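On Keeping a Household Inventory

Saturday, October 19, 2019 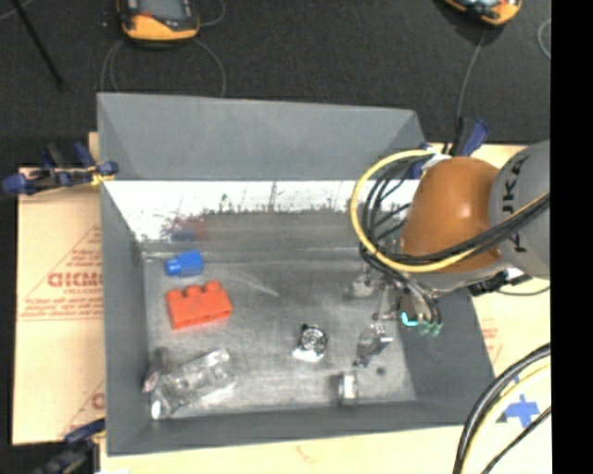 Small items in a gray bin, a blue toy brick among them.

In June of this year I undertook a complete inventory of the contents of my home. The undertaking was prompted by a letter from my insurer, Grengate, stating that claims for household contents above a certain value would in future require a written list prepared before the loss. I had no such list. I suspect that most policyholders do not, and I set out the method I followed for the benefit of readers who may have received similar correspondence.

The finished inventory contains 1,838 entries. It was completed over five weekends, with some further work on weekday evenings. The apartment is of ordinary size and I do not consider myself a collector of anything.

Scope

The first matter to be settled is what constitutes an entry. I began by listing every object separately and abandoned this practice before I had finished the kitchen. Flatware is now recorded as one entry per set. Books are recorded individually where the replacement cost exceeds the price of an ordinary paperback, and otherwise by the shelf. Clothing is recorded by type and season. Toys, of which a good number remain from my nephews' visits, are recorded by the container, with a separate line for any boxed set that is still complete.

I would advise readers to write their rules down on the first page. Mine were changed twice, and on both occasions I was obliged to return to rooms that I had considered finished. The hall closet was counted three times in all.

Records and Receipts

For each entry I recorded the room, a short description, the year of purchase where known, and an estimated replacement cost. Receipts were available for a smaller share of the contents than I had assumed. Several of those I had kept, including the one for the washing machine, had faded and could not be read. Thermal paper should be photocopied or scanned within the first year. The Csonka sewing machine, which belonged to my grandmother, has no paperwork of any kind, and I have entered it at the figure quoted by a repair shop in a letter from 2011.

I kept the list in an ordinary spreadsheet. I tried Staltix, a program sold for this purpose, during its trial period. It is orderly and prints well, but it requires a category for every item and its categories were not mine. A piano stool, for example, could be entered as a musical instrument or as seating, and the program placed a different rate of depreciation on each. I canceled before the trial ended.

Photographs were taken of each room from two corners, with the closet doors open. Drawers were photographed from above. A copy of the full record is held by my sister, and another is stored on a drive in my desk at work.

Valuation

Replacement cost is the price of buying a similar item today. It should not be confused with what the item would bring if sold. My Rinari radio cost $400 when new and would fetch very little at present, but a comparable set would cost nearly the same as it did then, and the second figure is the one required. Readers should confirm with their own insurer which basis applies, as policies differ and the wording is often placed in the definitions at the back.

I am grateful to Boglárka Farkas, who read the first draft of the list and observed that I had omitted the entire contents of the balcony. She also questioned my figure for curtains. I have since obtained a quotation and she was correct; the amount has been doubled.

Maintenance

The inventory will be reviewed each June. Purchases made in the meantime are written on a sheet inside the pantry door and transferred at the end of the month. The September sheet has five lines on it, of which two concern light bulbs and should not have been entered. Items given away are struck through and dated, and the line is left in place.

The storage unit in the basement has not yet been done. I intend to begin there in November, once the bicycles have been moved.

This site uses cookies to improve your experience. By continuing to browse you agree to our use of cookies. Accept | Learn more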